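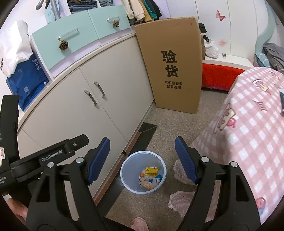 Tsehay Yimer wants to know, before Prastura signs for the second lot of Cellside hand grippers, whether two of them can really be learned in a morning. They can, if the morning is a long one.

Progress to Jan 25, 2024: we have logged 139 runs of household tidying, some 50 of them usable. The rest taught us a good deal about our own wrists. The blue textured finger pads are the best part of the kit and the manual is the worst, having apparently been translated by someone in a hurry to get to lunch.

Bins remain the favourite task with everyone except the person emptying them. Support from Cellside answers within the day, usually with a question.

Still owing: spare pads, a second charger and the September invoice, corrected.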